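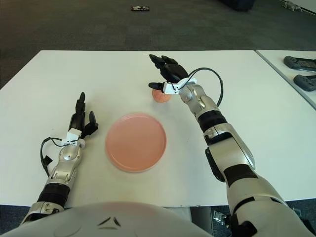 Section 4. Comparing hand controllers on the pick-and-place bench

The Sudeo arm accepts either the stock Avwood hand controller or the Sinaga replacement. Run the same pick with both before choosing one for a long session. The test object is a piece of fruit set just past a plate, a little to the right, so the right hand does the work and the left stays open beside the plate. Start every trial with the right hand above the fruit and the fingers slightly curled.

1. Home both arms from the Prevside console.
2. Set the grip limit to 800 for the right hand. Leave the left hand at its default.
3. Load the Avwood profile and wait for the status line to read READY.

CAUTION: Check the slack in each wrist cable before enabling the arms. A tight loop can pull the connector at full wrist rotation.

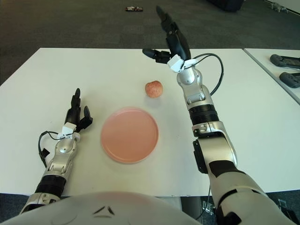
4. Lower the right hand until the fingers are on both sides of the object. Do not press down on the tabletop.
5. Close at the slow rate. Hold for 3 seconds.
6. Lift, move left over the plate, lower, and open.
7. Repeat for 11 trials, then load the Sinaga profile and start again from step 1.

NOTE: The Sinaga controller reports grip on a different scale. A setting of 900 is the nearest match to 800 on the Avwood. Do not copy values across profiles. 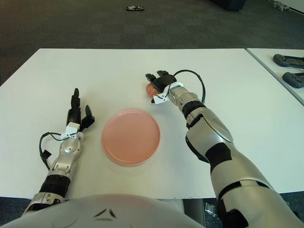 Figure 4-3. Right hand with fingers curled around the object, left hand beside the plate.

8. Export both logs before powering down. Unsaved trials are cleared at shutdown.

If the thumb closes ahead of the fingers, lower the thumb rate one step and rerun the trial. If the delay remains under both profiles, recalibrate the hand as described in Section 6.

Revised May 19, 2025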